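**Thread: Budget for a two-arm kitchen cell - where would you cut?**

---

**flamavik_torquil** wrote:

Long-time reader, first time asking for money advice from strangers.

We're a small group at Trusach planning a two-arm tabletop setup for kitchen chores: pick up a bottle, put it next to the microwave, work the microwave knobs, that kind of thing. I have a budget of 32 thousand, set by someone who thinks robots come with the table.

So far everything is in simulation. Rendered kitchen, AgileX arms, one microwave, a big cabinet, a very clean white counter. Nothing has been bought except coffee. The test I keep coming back to is the bottle grab in front of the microwave, as it decides which gripper we need and how much room the arms get. 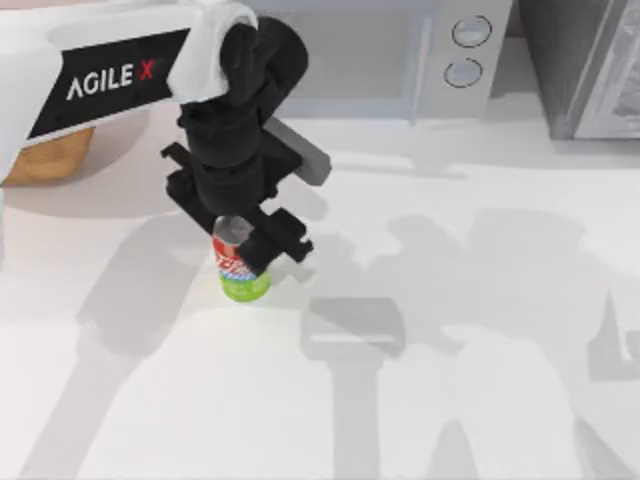
My draft split is 23 for the arms and grippers, and the rest for cameras, mounting, a workstation and spares. Finance wants the order form before the end of December or the money goes back to wherever money goes.

Is 23 for hardware sane, or am I about to own two lovely arms and no way to bolt them down?

-- Torquil MacLeish

---

**hvanhecke** wrote:

You're about to own two lovely arms and no way to bolt them down.

We did this at Nondent. The arms were the easy line. Then came the frame, the e-stop, the cables in the right length, the cables in the right length again, and a table that didn't wobble when both arms moved. Keep 20 percent back and don't tell anyone it exists.

Hendrik

---

**lies_l** wrote:

I'd ask a ruder question. Why two arms?

Everything you listed is a one-arm job. Bottle, one arm. Knob, one arm. Buy one now, run it for a year, and buy the second when you have a task that needs it. You'd have money left for a proper gripper and somebody to fix it.

Also, a sim will let you put an arm anywhere. Your real counter has a wall behind it and a colleague's lunch on it.

---

**flamavik_torquil** wrote:

Fair, and I did leave out the door. Holding the microwave door while the other arm puts something inside is the whole reason for the pair. I've tried planning it with one arm and it's a sad little dance: open, let go, pick up, arrive, hope.

The lunch is a real concern. It's Kobe's.

---

**kobe_vdb** wrote:

It is my lunch and I'm not moving it.

On topic: I'm on Torquil's team and I disagree with his split. He's got nothing in there for a spare set of fingers. In sim the fingers hit the counter all day long and come back good as new. I've asked for a price from Van Wijk, who do our machining, and they quote per set, so ordering a few extra up front is much kinder than crawling back in spring.

---

**lies_l** wrote:

OK, the door is a decent argument. I withdraw half of my rudeness.

I'd still want to see how tight it is next to the microwave. If the cabinet is as close as you make it sound, you could be paying for reach you can't use.

---

**flamavik_torquil** wrote:

It's snug. The cabinet is the thing I worry about, more than the microwave. The knobs are on the right side of the front, so the hand has to come in right by the gap between the two.
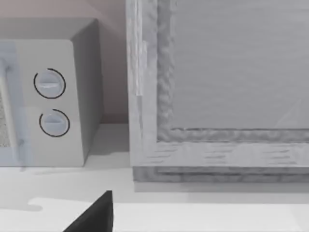 *Microwave knobs and the cabinet next to them, gripper fingertip at the bottom (sim).*

The plan is to mock up both in cardboard at full size before we sign for the arms. Cost: nothing, and my dignity.

---

**m_harb** wrote:

Cardboard is the best purchase in this thread.

Things I'd put on the list that I haven't seen yet:

- Shipping and import. Get it in writing.
- A real microwave, plus a second one of the same model. They get discontinued the week you finish tuning.
- Lighting. Your render has big soft arm shadows all over a white table and they behave themselves. Real ones move when somebody opens the blinds. Two decent lamps and a curtain will do more for you than a fancier camera.
- 40 hours of somebody's time for setup. Whatever you wrote down, I bet it was zero.

I'd drop the workstation. Use whatever is running the sim now.

Munther

---

**hvanhecke** wrote:

Disagree on the workstation. Sharing one machine between the sim people and the arm people is how we lost most of a spring. Buy a boring one and put a label on it.

Agree on the second microwave.

---

**m_harb** wrote:

Your sim people sound greedy. Ours take turns.

---

**kobe_vdb** wrote:

Ours is one person and he's Torquil.

---

**flamavik_torquil** wrote:

Revised plan, having been told off from all sides:

| Line | Decision |
|---|---|
| Two arms | Keep, asking for the bundle price |
| Grippers | Keep the basic ones |
| Spare fingers | Added, Kobe may stop now |
| Frame and e-stop | Doubled |
| Cameras | One fewer |
| Lamps and curtain | Added |
| Microwaves | Two |
| Workstation | Boring, with label |
| Hendrik's secret reserve | What reserve |

Hours for setup were indeed zero. I've put in the 40 and will find out on the next call how that goes down.

---

**lies_l** wrote:

Post the cardboard results before you sign. If the hand doesn't fit past the cabinet I want my other half of the rudeness back.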